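Frequently Asked Questions

Trevside Hall – Hire, Bookings and Use of the Building

Last revised 2019-12-28

Who may hire the hall?

The hall is available to residents of Trevside and Trurncombe, to local societies and to outside bodies. Hirers must be 21 or over and must be present throughout the booking. Commercial hirers are asked to contact the bookings office before completing the form, as a separate scale of charges applies.

How do I make a booking?

Bookings are made on the printed form, which may be collected from the office or requested by post. Provisional dates are held for 13 days. If the signed form and deposit have not been received by then, the date is released without further notice. Enquiries should be addressed to Mrs Hortensia Gaete, Bookings Secretary.

What is the capacity of each room?

The Main Hall is licensed for 300 persons standing. Seated capacity depends on the layout and is confirmed in writing with each booking. The Dimitrov Room is intended for smaller meetings and classes. It may be hired separately, although not on evenings when the Main Hall is in use for amplified music.

Is the deposit refundable?

Yes, provided that the rooms are left clean, furniture is returned to its place and the keys are handed in by noon on the following day. Deductions are itemised in a letter to the hirer. Any dispute should be raised with Mr Pascual Barrientos within two weeks of the date of that letter.

What happens if I need to cancel?

Cancellations made more than 28 days before the event are refunded in full, less an administration fee. Later cancellations forfeit the deposit. Regular hirers may move a session once in each term without charge – please give as much notice as possible.

May alcohol be served?

Alcohol may be served free of charge to invited guests. If it is to be sold, the hirer must obtain the necessary permission and send a copy to the office before the event. Applications for the Christmas period should be started no later than November.

Is parking available?

There is a small car park to the rear, with two spaces reserved for blue badge holders. The lane to Trurncombe must be kept clear at all times. Coaches may set down passengers at the front entrance but may not wait there. 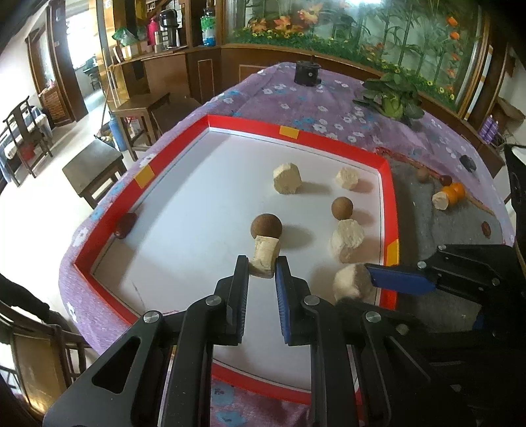

TABLES, LINEN AND KITCHEN

Are tables and chairs included in the hire charge?

Yes. Folding tables and stacking chairs are provided. Hirers are responsible for setting them out and for putting them away, and this time must be included in the booking.

May we bring our own tablecloths?

Certainly. Cloths may be held in place with clips or weights. Drawing pins and strong adhesive tape must not be used on any table.

Is the kitchen available to all hirers?

The kitchen is booked separately. Crockery is supplied, but tea towels and washing-up liquid are not. Food left in the refrigerator after an event will be thrown away.

Whom should I contact about a breakage?

Please enter the details in the book beside the kitchen door and inform Miss Iolanda Andrade at the office on the next working day.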